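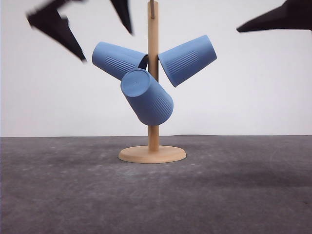
Last modified: October 7, 2020

Ticket 361: Cups on mug tree, complaint of sour smell and slipping
Status: Open (see last entry)
Opened by: Beatrice Kombo
Assigned to: Musyoka Mrema
Product: Rakano mug tree, light wood, round base. Blue plastic cups bought separately from Furex.

Original report (B. Kombo)
The blue cups in the second floor kitchen smell sour inside when you take them off the stand. I've had this three times now. Also one of them slid off its peg when I put the stand down on the gray table, and it wasn't a hard bump. The product card says the tree "keeps cups fresh and secure." I would like to know what that is based on. Please swap the tree for the wire rack we had before, or tell me why not.

Reply 1 (M. Mrema)
Three cups on the stand, all upside down, blue, ridged band on the side. That is how they are meant to go, so loading isn't obviously the problem. I'm not ready to blame the tree for a smell. Plastic cups hold on to smells all by themselves, and I'd like to know what people drink out of them before I order anything. Beatrice, please answer:
What was in the cup last?
Washed by hand or in the machine?
How long between washing and hanging?

Reply 2 (B. Kombo)
Tea with milk, mostly. By hand. I hang them right away, that's the whole idea of a drying stand.

Reply 3 (M. Mrema)
Is it a drying stand though? The card says mug tree. It says "storage" twice and "drying" not at all. I looked at the Rakano page and the only mention of water is a line telling you to wipe the wood with a dry cloth. Bare wood and dripping cups don't sound like a great match to me.

The other thing is the angle. Look at the two higher cups, one each side of the pole. Their open ends are right up against the pole. I don't see how much air is supposed to get in there. The lower one lies across in front of the left one, so those two are crowding each other as well. Maybe it makes no difference. I'd want to see it tested before anybody says it does.

Reply 4 (Kimutai Kaijage)
Jumping in from purchasing. We have the same tree in the Mwaipopo office with ceramic mugs and I haven't had a single complaint. Suggest user error. Closing?

Reply 5 (M. Mrema)
Not closing. Ceramic mugs have handles and hang from the handle, with the opening clear of the wood. These cups have no handle that I can see. They go over the peg like a hat. It's a different setup and your mugs don't tell us much about it. Reopened.

Test 1: smell
Washed all three by hand with plain dish soap. Two went straight on the tree. The third I dried with a towel and hung after that. Left overnight. In the morning the two I hung wet still had water inside near the rim and a faint smell. The towel dried one smelled of nothing. I had Nafula Urio sniff them without telling her which was which and she picked the same two. It's one night and three cups, so don't quote me as if it's science.

Test 2: smell, wire rack
Same wash, all three wet, upside down on the old wire rack. Dry by morning. One still smelled a little, and that happened to be the one Beatrice uses for tea. So part of this is the cup. Soaked it in warm water with a spoon of baking soda for an hour, rinsed, dried with a towel. Smell gone as far as I can tell. Beatrice says "better," which I'm recording as better.

Test 3: slipping
Put the tree down on the table 31 times with cups on, at normal kitchen force. One cup came off, once. It was the low one in front, and I had pushed it on crooked. With every cup pushed all the way onto its peg I couldn't get it to happen again. I don't think "secure" is a word I'd print on the card, but I can't call it a defect either.

Reply 6 (Nafula Urio)
Somebody on the Adis forum says to rub the pegs with a candle so cups grip better. Worth trying?

Reply 7 (M. Mrema)
Wax makes things slide. I'd skip that one.

Reply 8 (B. Kombo)
So I'm supposed to dry each cup with a towel and then put it on a stand. Then what is the stand for?

Reply 9 (M. Mrema)
Keeping them off the table. I agree that's less than the card promises. What I'd do for now:
Shake the cup out and dry the inside before it goes on the tree.
Push it all the way onto the peg.
Turn the low cup so it isn't lying against its neighbor.
Baking soda soak when a cup starts to smell.
Wet cups go on the wire rack. I've put it back next to the sink.

Reply 10 (K. Kaijage)
Rakano support answered. They say the tree is "suitable for all drinkware." I asked if that includes wet plastic cups without handles and they sent me the same sentence again.

Reply 11 (M. Mrema)
Then I'm leaving this open until they send a different one. No more trees to be ordered for the kitchens in the meantime. Beatrice, if the smell comes back on a cup you dried first, write down which cup and add it to this ticket.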